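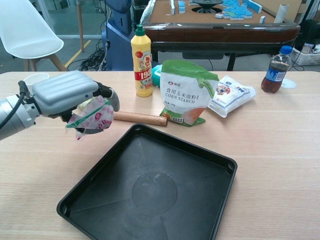

Oct 3, 2026

Quick one today, I have dough resting and maybe half an hour before it needs me again.

So. The baking table. I said back in August I was going to sort it out and then didn't, obviously. Everything lands there. Wrappers, bottles, whatever came home in the last bag from Stockdale. I go to roll something out and spend ten minutes shoving stuff sideways first.

New rule as of this morning: if it isn't for the thing I'm making, it goes. Snack wrappers first. How do they multiply. Pink ones, red ones, the one you think you threw out yesterday. Then paper cups. I keep grabbing one for a pinch of something and leaving it standing there like it's part of the furniture.

What stays:

Rolling pin. Plain wooden one, no handles to speak of, came from the Saturday market in Jenitz and cost me 4 bucks. Best thing in the kitchen. Don't put it in the dishwasher, I did that to the last one.

Corn starch. I use it for dusting instead of flour when I'm doing thin wrappers. They don't stick together and you don't get that pasty raw flour taste. Also goes in the sauce. Fold the top of the bag over and clip it, please, I lost half a bag to the floor in August and was finding it under the stove for weeks.

Squeeze bottle, yellow with the green flip top. Big 1991 on the label. I like a squeeze bottle when my hands are a mess, one thumb and done.

The dark stuff in the clear bottle with the blue cap can stay too but at the BACK. I have knocked that over twice with my elbow while rolling. Two times in one week.

Flat packets go in the drawer. They slide under things and then I buy another one becuase I think we're out.

Dough today is 416 grams of flour, and no I don't know why it's 416, that's what's written on my card and it works. Rest it longer than you want to. Cut small, roll from the middle out, quarter turn, roll again. Starch between each one or you'll be peeling them apart and swearing.

Timer's going. Will post the filling tomorow if there's any left to write about, the cabbage one I think, not the mushroom.

We use cookies to give you the best experience on our site. By continuing to browse you agree to our use of cookies. Accept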